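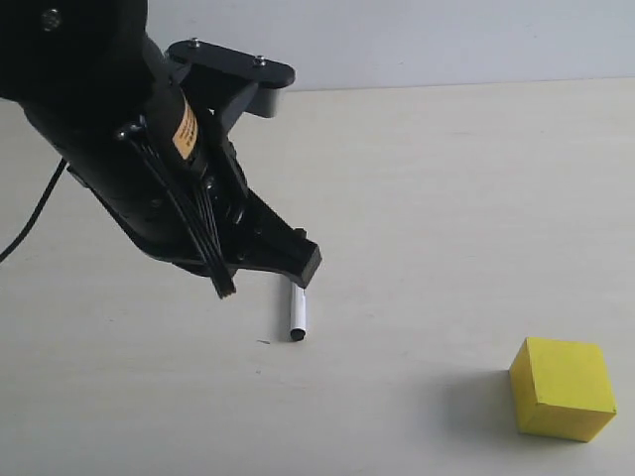
Vurner top in cream, with a yellow wooden cube and a small white cylinder.

Vurner Tabletop, Cream
By Gurkness

The Vurner is a plain tabletop for sorting, assembly, light bench work and desk use. It has one smooth working face in pale cream, with no pattern and no grain print. Small parts in dark or strong colors are easy to find against it. White parts are harder to pick out under flat overhead light, and a lamp placed low at one side helps by giving them a shadow.

The top is sold without legs. It fits the Farkora frame and any four-leg frame with a flat mounting rail.

Dimensions and fixing
Length: 194 cm
Depth: 50 cm
Fixing points: 8, predrilled on the underside
Maximum load, evenly spread: 200 lb
Working face: smooth, low sheen
Color: cream (only)
Use: indoor, dry rooms

The load figure applies to a top fixed at all eight points. If the top is used on trestles, reduce the load by half and keep heavy items over the supports. Clamps may be used along the front edge with a pad on both sides. 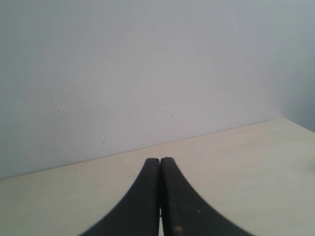
Surface finish, Vurner top in cream.

Finish

The working face has a low sheen, so a lamp or window does not leave a hard bright spot in the usual seated position. The color is the same on every top in a batch. Batches can differ slightly, and customers placing two or more tops end to end should order them together. Returned tops are not matched to later batches.

The surface is not a cutting surface. Knives and scribers will mark it and the marks cannot be polished out. Use a mat. Pans, soldering irons and glue guns need a stand.

Position against a wall

The back edge is straight and square and can be set flush to a wall. Where cables have to pass behind the top, order the Nuchit spacer, which mounts on the rear fixing points and holds the top clear of the wall along its full length. The spacer comes in one length and can be cut with a hacksaw.

Cleaning

Dust the top with a dry cloth before wiping it. For daily cleaning use a damp cloth and a little dish soap, then dry. Do not use scouring powder, steel wool or acetone.

Pencil comes off with a white eraser. Whiteboard marker should be wiped off the same day with a dry cloth.

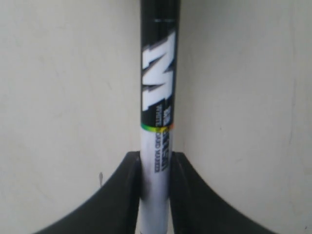
Ink left overnight may need isopropyl alcohol on a soft cloth, followed by soap and water. Test the alcohol on the underside of the front edge first. Permanent marker and ballpoint are not covered by the finish warranty. Neither is hair dye.

Assembly

Two people are needed to turn the top over once the frame is attached. Lay it face down on a blanket, line up the frame with the fixing points, start all the screws by hand and then tighten them, working from the center outward. Screws are in the bag taped to the underside. A power driver is fine at its lowest setting – stop when the head meets the rail.

Ordering

The top ships flat in one carton. The frame and the Nuchit spacer ship separately. Cream is next in stock in June. Questions on fit for other frames go to Kazimír Trnka at the Gurkness parts desk; please send the rail width and the hole spacing.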